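Preguntas frecuentes: jornada de puertas abiertas del laboratorio Wumamo en Collesmont

Actualizado el 2020-08-16. Contestamos deprisa porque el correo está a rebosar, perdón por las prisas. Si falta algo, escribid.

¿Hay que reservar?
Sí. Turnos de 50 minutos, por la web. Sin reserva, solo si queda hueco en la puerta. En la edición de mayo se quedó gente fuera.

¿Cuánto cuesta?
Nada. Aforo total 300 personas entre todos los turnos.

¿Dónde es exactamente?
Edificio Kandasamy, sala 618. Entrada por la calle de atrás, la principal está en obras. Ascensor al fondo a la derecha.

¿Qué se ve en la demostración?
Dos brazos robóticos sobre una mesa de madera, con cosas de casa y juguetes. Platitos, tijeras, una grapadora, piezas de construcción. Cosas normales, vaya.
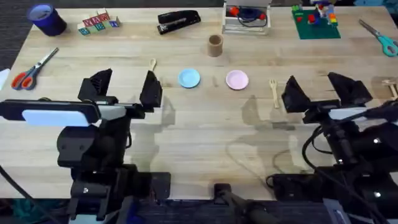
La charla va primero, diez minutos, y luego se pasa a la mesa. Grupos pequeños para que todos vean algo. Se puede preguntar en cualquier momento, no hace falta esperar al final.

¿Quién lo explica?
Deepika Devadiga y dos personas más del equipo. En español y en inglés segun el turno (mirad el icono al reservar).

¿Los robots van solos o los maneja alguien?
Las dos cosas. Parte de la sesión es manejada por una persona y parte es automática. Deepika avisa cuando cambia, así que no hay que adivinar.

¿Y si falla?
Pues falla. Se recoloca y se repite. En mayo pasó bastante y fue lo que más preguntas generó. Cada intento se guarda, llevamos 1244 en esta tarea.

¿Por qué objetos tan pequeños?
Porque cuestan. Un tenedor de madera plano sobre la mesa es mas difícil de lo que parece, apenas hay por dónde agarrarlo. Una caja grande sería trampa.
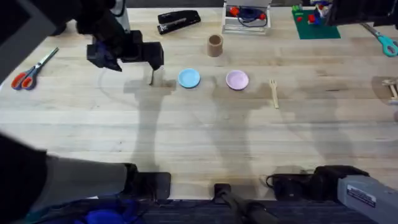
La mesa con los dos brazos. Al fondo, la grapadora y la caja de plástico.

¿Pueden ir niños?
A partir de seis años, con un adulto. Carritos no, la sala es estrecha. Se pueden dejar en recepción.

¿Se puede tocar algo?
La mesa no, mientras los brazos tengan corriente. Hay una línea en el suelo, no se cruza. Al final del turno sacamos una pinza suelta para que la probéis con la mano.

¿Fotos y vídeo?
Fotos sin flash, sí. Vídeo tambien, pero sin sacar las pantallas del puesto de control ni a otros visitantes sin permiso.

¿Qué tarea toca este año?
La de la taza y los palitos. Consiste en coger un palito fino y manejarlo con la taza, sin volcarla. Suena fácil. Venid y me contáis.

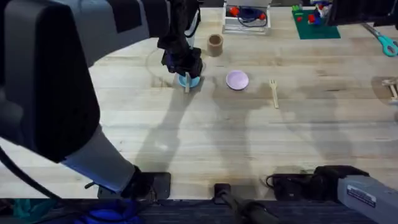 Pinza izquierda sujetando un palito de madera en la taza azul claro.

¿Es accesible?
Sí, silla de ruedas sin problema por la entrada de atrás. Si necesitáis intérprete de lengua de signos, pedidlo al reservar y con tiempo.

¿Vienen también los de Rillcombe?
Sí, con un puesto propio en el pasillo. Lo suyo va sin reserva.

¿Puedo llevar a mi clase?
Grupos escolares por otro formulario, no por el de turnos. Máximo un aula por visita. Autorizaciones firmadas ANTES, por favor.

No puedo ir, ¿cancelo?
Sí, cancelad desde el enlace del correo de confirmación y el hueco pasa a la lista de espera. Son dos clics.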